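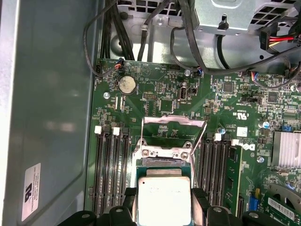

*Load frame open, processor in the socket area. Memory banks on both sides.*

# Replacing the processor in a Dell tower

This procedure covers removing and refitting the CPU in the Dell towers used at Siltadholm. It assumes the replacement part has already been checked against the supported processor list for the machine. If it hasn't, stop and check. A processor that fits the socket is not necessarily one the BIOS will accept.

## What you need

- Phillips screwdriver, #2
- Isopropyl alcohol and lint-free wipes
- Thermal paste
- Antistatic wrist strap
- A tray or clamshell for the old processor

## 1. Open the case

Shut the machine down, switch off the power supply if it has a switch, and pull the cord. Press the power button once with the cord out to drain what is left.

Lay the tower on its side with the removable panel facing up. Release the panel, lift it away and put it flat beside the case, inside face up, so the latch tab is not carrying any weight. Clip the wrist strap to bare metal on the chassis.

## 2. Remove the cooler

Unplug the cooler fan and note which header it came from. The headers are labeled on the board. FAN_REAR is near the coin-cell battery and belongs to the rear fan, so leave that plug where it is.

Loosen the cooler screws in a diagonal pattern, a couple of turns each. If the cooler doesn't come free, twist it slightly left and right. Do not pull straight up on a stuck cooler. Old paste can hold the processor hard enough to strain the frame.

Wipe the heat spreader and the cooler base with alcohol until the wipe comes away clean. Do this while the frame is still closed – it keeps dirty paste out of the socket.

## 3. Release the load frame

Push the lever down and slightly outward to clear its hook, then let it rise under control. It is under spring tension. Swing it all the way back and raise the frame.

The screws that hold the retention mechanism to the board stay in. They play no part in changing a processor.

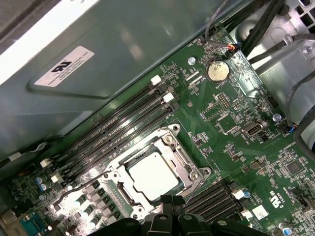
Before lifting anything, find the alignment marks: the small triangle on one corner of the processor and the notches in its edges. Note which corner the triangle points to. With a memory bank on either side of the socket there is limited room for fingers, so approach from the ends of the slots. If the latches get in the way, close them.

Hold the processor by two opposite edges of the substrate and lift it straight up. Keep it level until it is well clear, and put it directly into the tray. Do not touch the contacts on the underside or anything inside the socket.

## 4. Fit the replacement

1. Inspect the socket with a flashlight held at a low angle. The contacts should reflect evenly. A dark or bright spot usually means a bent one.
2. Line up the triangle and the notches, then lower the processor straight down. It should drop in under its own weight. If it rocks, lift it out and start over.
3. Lower the frame over the heat spreader.
4. Bring the lever down and hook it. Firm resistance is normal, grinding is not.
5. Apply a small dot of paste to the center of the heat spreader and refit the cooler, tightening diagonally.
6. Reconnect the cooler fan.

Before closing up, check that the drive cables are clear of the fan blades and still fully pushed in. The bundle under the drive cage is easy to tug loose with a sleeve. 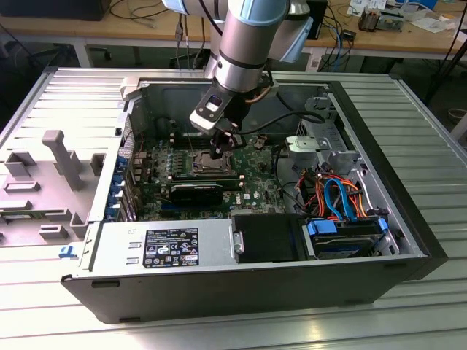

## 5. First boot

Refit the side panel, stand the tower up and reconnect power, keyboard and display. The first start can take longer than usual while memory is retrained. Enter setup and confirm that the processor model and the full memory size are reported.

Run a load test and watch the core temperature. Our limit for these towers is 68 °C once the reading has leveled off. Anything higher means the cooler comes off again for fresh paste.

## If it doesn't start

- **Fans spin, no display:** reseat the memory first. Modules get nudged during this job.
- **Fan error at startup:** the cooler plug is loose or on the wrong header.
- **Memory missing from one bank:** reseat the processor and look at the socket again.

Corrections to Montri Phromma.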